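Wanted: two or three people to help finish (and doubt) a homemade robot arm

Zalel Workshop, Tuesday evenings, unpaid, starting in April

I'll start with what this is not. It is not a startup, there is no equity, and nobody is going to replace warehouse workers from a bench in our back room. I have been building a small arm for longer than I planned to. I have read a lot of posts by people who say theirs folds shirts. I don't believe most of them, and I would like some company while I find out what an arm at this price can really do.

The parts have cost me $300 so far. That doesn't count what I printed twice, or the servo that Ingeborg Kofler gave me out of a drawer and now wants back. The software side is called Stuver. It was started by Parveen Bukhari, who has since moved on to better things and answers email on weekends. It records someone driving the arm by hand, trains on the recordings, and then has a go by itself. The only job we have given it is to pick up a small cube and drop it in a box. 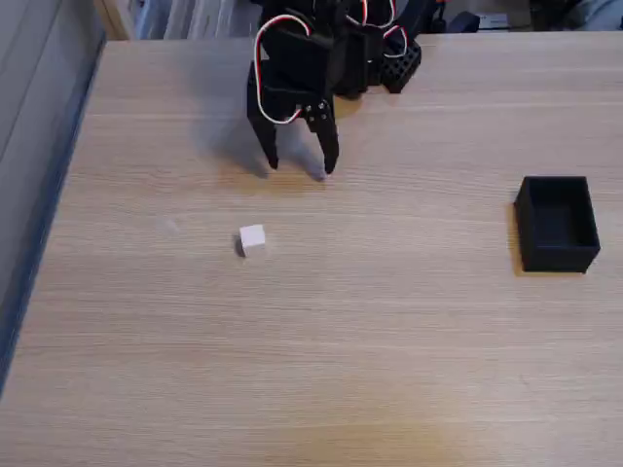 We have 196 recorded runs. Parveen thinks that is plenty. I think it is plenty for one cube, on one table, with the lamp where we left it, and I want to see what happens when any of those change. Last month I moved the box the width of my hand and the success rate fell off a cliff. If your reaction to that is "you need a bigger model," we will probably argue, but come anyway.

What I'm looking for:

One person who is good with wiring. The servo cables are routed in a way that I would call temporary if it hadn't been like that all winter. You should own a crimper or be willing to learn ours.

One person who can read Python written by someone else and not sigh the whole time. The main script is 2477 lines long. There are comments in some of it.

One person with no robot background at all, to run the tests and write down what happened, including the failures. Rochelle Bellamy did this for a while and was very good at it, mostly because she refused to count a cube that bounced off the rim as "in." I want that attitude again.

You don't need a degree. Please don't send a resume. Anyone under 18 needs a parent on site, which is a workshop rule and not mine.

What you get: bench space while we're working, use of the printers at member rates, your name on the write-up, and coffee of the usual standard. If the write-up says the arm can't do much, it will still go up on the Zalel page. I won't sit through another demo video that was cut from the one good try.

What it costs you: 3 hours a week until the end of the summer, and you pay for your own bus fare. If you can only make every other week, say so up front and we'll work something out - I would much sooner know.

To apply, write a few lines to Ivana Daza at the front desk, or leave a note in the Stuver tray by the door. Tell me about something you built that didn't work and how you found out. Notes are due by Thu 26 March. I'll answer everyone, though maybe not fast.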